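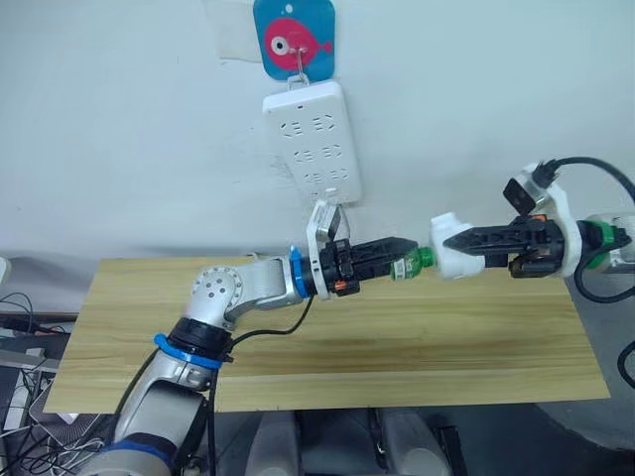
Aparecida Moura wrote in to say that the evening bus to Grustport is no use to her if it leaves before the late shift ends at Zakley. She asked why the winter timetable moved the last departure forward when the old one was already tight, and whether anyone had checked it against shift times.

Hers was one of several letters on the same point, so we asked the bus company. Undolus runs the route under a contract with the county, and the timetable was drawn up last summer, before Zakley changed its hours. The late shift used to finish at half past nine. It now finishes at ten, and the last bus goes at 9:50. People who live past the bridge have been sharing cars or paying for a cab.

Undolus says it can move the last departure to 10:15 without adding a driver, but the change has to go through the county first. The county takes timetable requests in batches, and the next batch is in February. If it is approved then, the new time would start a few weeks later. Until that happens the printed timetable stands. The copy posted at the Engström Street stop is out of date and still shows the old Saturday times - please go by the one at the station.
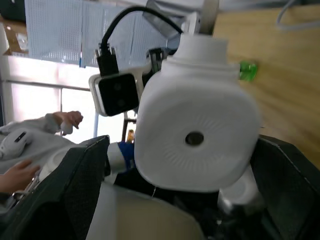
The county also wants to know how many people would ride the later bus. Undolus counted passengers on the last departure over 4 weeks in the fall and got 886, nearly all of them before the shift change. That number doesn't say much about who is being left behind now, and the company agrees. Teodor Stoica is collecting names from people who would use a 10:15 bus at least twice a week. He had 23 when this issue was put together. A name, your usual stop and the days you work are enough. You can leave them in the box by the library desk or hand them to him at the Saturday market.

Two other things came up in the letters. The shelter at the mill stop has had no light since before the holidays. It belongs to the town, so complaints to the bus company go nowhere, and the number to call is the street department's. Several riders also asked about the monthly pass, which drivers have been refusing on route 4 after the zone line. The pass is good as far as the ferry landing. Undolus has told its drivers so again, and if yours is refused, write down the time and the bus number and send both in.

The route will be on the agenda at the county's February meeting, which is open to the public. Anyone who wants to speak has to sign up at the door before it starts. The room and time will be in the next issue, along with the Sunday schedule, which stays as it is for now.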